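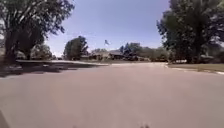
Wurkine项目的数据采集已经进入第二阶段。这个项目由Wevance的户外导航组承担，目标是让一台低速轮式机器人在没有高精地图的居住区道路上，仅凭前向图像和里程计完成路口通行。训练方法以模仿学习为主：操作员遥控机器人行驶，系统同步记录图像与控制指令，再由模型学习二者之间的对应关系。

负责采集流程的Bujar Obradović和负责训练与评估的Olumide Briggs在办公室接受了采访。两人的工位相邻，谈到样本筛选标准时多次互相更正。

到采访时为止，项目累计保留了1,305段有效轨迹，原始录制为2,773段。Obradović对这个比例并不意外。“剔除的部分里，相当多是操作员自己造成的。起步之前停得太久，或者接近路口时来回修正方向。这种数据放进去，模型会学到犹豫。”

他解释说，一段轨迹的定义在项目初期改过一次。最早的做法是按时间切分，每隔固定时长截一段，结果很多路口被切在两段之间，前半段只有直行，后半段只有转弯，模型看不到二者的衔接。现在的做法是按任务切分：从进入一条街开始，到驶出路口并恢复直行为止，中间不断开。操作员在遥控器上按键标记起止，后期再由人工核对。

“按键也有误差，”Obradović说，“有人习惯先打方向再按结束，有人反过来。我们要求转弯完成、航向稳定之后再按。培训时要专门练这个动作。”

项目选择居住区街道作为主要场景，是Briggs坚持的。他认为主干道上的车道线给了模型太多现成的线索，模型会很快学会沿线行驶，但一旦到了没有标线的路面，性能就明显下降。“没有标线的沥青路，可通行区域的边界要靠别的东西来判断。路缘石、草坪和路面的分界、路面本身的纹理，这些都比白线弱得多。我们希望模型从一开始就面对弱线索。”

树荫是他提到最多的问题。晴天时，路边大树在沥青上投下的阴影边缘很硬，明暗差有时超过路面与路缘之间的对比度。早期版本的模型会把阴影的边界当作道路边界，在开阔的路面上无故向另一侧偏移。

“偏移量不大，但是很稳定，每次都往亮的那一边走，”Briggs说，“一开始我们怀疑是标定，查了两天，标定没有问题。后来把同一条街上午和下午的数据分开测，阴影换了一侧，偏移方向也跟着换，原因就清楚了。”

解决办法没有涉及模型结构，主要靠补充样本。采集组对同一条街道安排不同时段重复行驶，使阴影分别落在道路的左侧、右侧和中间，同时保持操作员的行驶路线不变。Obradović把这类数据称为“配对轨迹”。配对轨迹的要求比普通轨迹严格，横向位置的偏差超过规定值就要重录。他说操作员普遍不喜欢这项工作，因为同一条路要走很多遍，而且不能自由发挥。

被问到为什么不用图像增强来合成阴影，Briggs说他们试过，并且仍在使用一部分。“合成阴影对直行有帮助，对路口帮助有限。真实的树影里有透光的斑点，边缘的软硬也不一致，合成出来的通常太干净。模型能适应合成的那一种，遇到真实的还是会犹豫。”

另一类困难出现在路口前的开阔地带。街道与横向道路相接的地方，路面突然变宽，对面只有远处的房屋和灌木，近处缺少参照物。操作员凭经验知道该在哪里开始转弯，但图像里支持这一判断的信息很少。Obradović查看过不同操作员在同一路口的起转点，差异比他预想的大。

“转弯早一点或晚一点，人来看都是对的，都能安全过去，”他说，“可是模型在训练中看到的是几乎一样的画面配上两种不同的指令。如果只回归平均值，它就会走中间，中间那条线往往谁都没走过。”

Briggs的处理方式是让模型输出多条候选路径并给出各自的概率，而不是单一的转向值。采集端也相应调整，规定了起转的参考位置：车头与路缘圆角的起点平齐时开始转向。他承认，这条规定降低了数据的多样性，两人对此有过争论。Obradović倾向于统一，Briggs倾向于保留差异。目前的折中方案是主数据集按规定采集，另设一个名为Ogunleye的子集，不限制操作方式，仅用于训练多模态输出部分。

相机的安装位置也有过讨论。现行方案视角较低，画面的下半部分大多是路面，上半部分有大面积的天空。有人建议把天空裁掉，节省计算量。Briggs没有同意。他的理由是树冠和屋顶轮廓在接近路口时变化较慢，可以为航向估计提供稳定的远处参照，而近处的路面纹理变化太快，容易模糊。裁切实验的结果支持了他的看法：去掉画面上部之后，直行误差几乎没有变化，路口处的航向误差增大。

机身边缘进入画面的问题则没有处理。Obradović说，只要它在所有录制中的位置一致，模型就会忽略它。“怕的是位置会变。支架松动过一次，那一批数据我们全部单独标记，没有进主数据集。”现在每次出车前都要拍一张标定板，与上一次的结果比对，误差超限就不出车。

标注环节由一个叫Enitz的内部工具完成。工具自动给出每段轨迹的光照条件、道路宽度变化和转向幅度，人工只需要确认或修改。修改最多的一项是“可通行边界”，原因多半是草坪颜色偏干、偏浅，与受光的路面在亮度上接近，自动分割容易越过路缘。标注员遇到这种情况，要回看前后各几帧，以路缘石为准重新勾画。

谈到空旷街道的价值时，两人的意见比较一致。目前保留的轨迹中，没有行人和行驶车辆的占多数。Briggs认为这在第一阶段是合理的，模型需要先把几何关系学清楚，再去处理交互。Obradović补充说，空旷场景的数据也最容易出现冗余，连续几百米的直行，相邻帧的差别极小，保留全部只会让训练集偏向直行。他们按转向幅度做了重采样，直行段只抽取一部分，路口段全部保留。

“但是不能抽得太狠，”Briggs说，“有一个版本直行样本太少，模型在直路上也总想转弯。后来把比例调回去一些才正常。”

评估沿用人工接管次数作为主要指标，每次接管都要写明原因和位置。Briggs不太看重离线误差，他说离线误差下降而接管次数上升的情况已经出现过2次，都与误差累积有关：机器人一旦偏离操作员的路线，看到的画面就不在训练分布之内，后面的指令随之变差。为此采集组专门录制了恢复轨迹，操作员先把机器人开到偏离中心的位置，再开始记录回正的过程。偏离的那一段不进入训练。

下一批采集计划安排在10月，重点是落叶期的路面和低角度光照。落叶堆积在路缘附近时会遮住边界，Obradović希望在这之前先把标注规则写完，规定被遮挡的路缘是按推测画出，还是标为不可见。Briggs倾向于后者，规则的草稿目前还在两人之间来回修改。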